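### 4.2 Estimating jaw width from the wrist view

The policy takes two inputs at each step: the fisheye image from the wrist camera and a single number for jaw opening. On the robot arm, the second input comes from the motor encoder. The hand-held gripper used for collection has no encoder, so the opening has to be recovered from the same images the policy sees. Each jaw carries one printed fiducial marker for this purpose, and the width estimator in Lelero turns the distance between the two markers into a jaw opening.

The estimator runs in two passes. The first pass detects markers in every image, corrects the marker corners with the lens model, and solves for the pose of each marker separately. The second pass takes the component of the separation along the closing axis and maps it to the calibrated range for that gripper. Calibration is done once per gripper by opening and closing the jaws fully for 300 images before the first demonstration of a session. We found that reusing a calibration after the jaws had been removed and refitted gave a constant offset, so Lelero now refuses to load a calibration older than the last hardware entry in the log.

Missed detections are handled by interpolation. If one marker is missing for up to eight images in a row, the width is filled in linearly between the two nearest good values. If the gap is longer, the segment is flagged and passed to the review tool. Gaps of this kind come mostly from fast closing motions and from soft objects that fold over a jaw. Of the 300 demonstrations in the storage task, 47 had at least one flagged segment.

Soft containers were the reason we looked at this step again. With a rigid object, the jaw width settles to a fixed value at contact and the moment of grasp is easy to find from the width alone. With fabric, the material between the jaws is thin, and the measured width at contact is close to the width of a fully closed gripper. Figure 1 gives a case from the storage task, with the top edge of a fabric box held at the gripper and both markers in view. The other objects on the table stay in the image and are passed to the policy without masking.
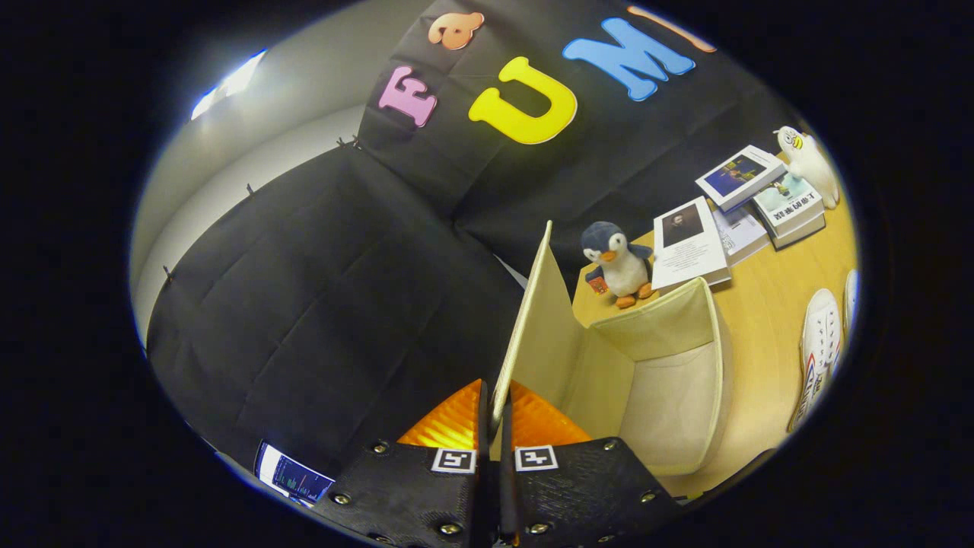
**Figure 1.** Wrist view from a hand-held demonstration in the storage task: grasp on the upper edge of an open fabric box. The width estimator uses the two square markers on the jaws.

Menon, commenting on an early draft, objected that the width signal should be dropped altogether for fabric, on the grounds that a value that barely separates a held edge from an empty grasp will teach the policy to ignore it everywhere. Menon also asked whether the grasp label could be taken from the motion of the gripper alone.

We tested both points. Removing the width input lowered success on the rigid objects and left the fabric box unchanged, so we kept it. Motion alone was not enough to label the grasp – operators often pause before closing as well as after – but it helped when combined with the width. The current rule marks a grasp when the width has stopped decreasing and the gripper speed has stayed below threshold for eight images. The release is marked in the same way, with the sign of the width change reversed.

The labels are used only for splitting demonstrations and for weighting the loss near contact. They are not an input to the policy. Training batches are drawn through Jitton, our replay loader, which samples segments near a grasp or release twice as often as free motion. Flagged segments are left out unless a reviewer has accepted the interpolated width.

One source of error remains. The width estimate lags the true opening when the jaws bend under load, since the markers sit below the contact area and the tips can move relative to them. For the fabric box this was small. For heavier objects it was nearly 8% of the full range, and we apply no correction for it in the results reported in Section 5.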